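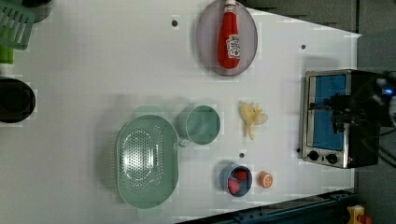
Leave the Table Alone
October 2021

Most of the lost hours on our tabletop cell are charged to the arm. I keep the maintenance log, and I think the charge is wrong. The arm has a serial number and a service contract, so every fault gets written against it. The table has neither, and the table is where the faults come from.

The cell is a single arm at the side of a white bench, with an overhead camera and a set of kitchen props that are laid out again before each run. The bench top is drilled. Those holes were put there so that fixtures could be bolted down and found again in the same place. In practice two of them get used and the props go down by eye. Then the wrist camera is recalibrated because grasps are landing short.

In April we logged 288 runs on the Nulix controller. Eleven stopped on a fault that was entered as calibration drift. I went back through the overhead stills for all 11. In five of them the toaster oven had moved from its taught position, once by 15 millimeters. The joint offsets had not changed in any of the 11. The arm went where it was told, and the oven was somewhere else.

The usual answer is that perception should handle this. Lornent, who did our integration, take that view, and for loose items I agree with them. A cup or a plate ought to be found wherever it lies, handle pointing any direction. But an appliance with a door is a fixture. Its hinge line is used in the motion plan, and a small rotation at the base turns into a side load on the fingers when the door is pulled. We replaced finger pads twice before anyone checked the oven with a square.

I would also argue against the weekly full calibration we inherited from the Ponutero line. It takes most of a morning, and it writes new numbers over good ones. A touch-off against two dowels in the bench tells you whether anything has shifted. If it has not, stop there and run.

Cables deserve more of that morning. Ours leave the arm in a loose bundle behind the shoulder, and the bundle stiffens with age — enough, in one case, to tug the base connector at full reach. Check the strain relief by hand with the arm extended. A visual check with the arm parked will miss it.

The Nyamweya cell down the hall has run since spring with its appliances pinned and its calibration untouched. Their logbook is thinner than ours. We have ordered the dowels, and the brackets for the oven feet are being cut.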